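Speaker notes, Usudport machining day
Raymonde Bergeron, Brasano
February 6, 2019

Start with the spindle data. Kudier ran 168 parts in pre-hardened steel, same programme, two insert grades. Give the audience time to read the axis labels.

Older grade: flank wear limit reached after seven parts on the worst edge. Do not dwell on it, the coolant pressure was low that morning. Normand Vachon has the corrected set if anyone asks.

Next, feed. Most shops set it too low and rub the edge. Chip thickness is what matters — explain with the entry angle sketch, then move on.
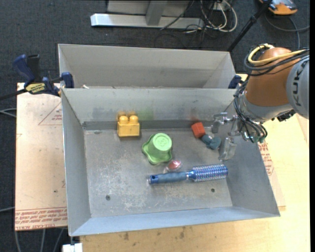
Runout comes after feed. Measure at the tool tip with the holder clamped as it will be used. Penner collets were checked after 466 clamping cycles and then again in May. Show both readings side by side.

Cost per part last. Include edge changes and regrinds, leave out programming time. Full table has 3,953 rows, so show the summary only.

Questions. Expect one on dry cutting — we have no results for it yet.

Related items
Choosing a milling holder
Insert grades for hardened steel
Coolant pressure and drill life

Contact | Copyright Brasano | Back to top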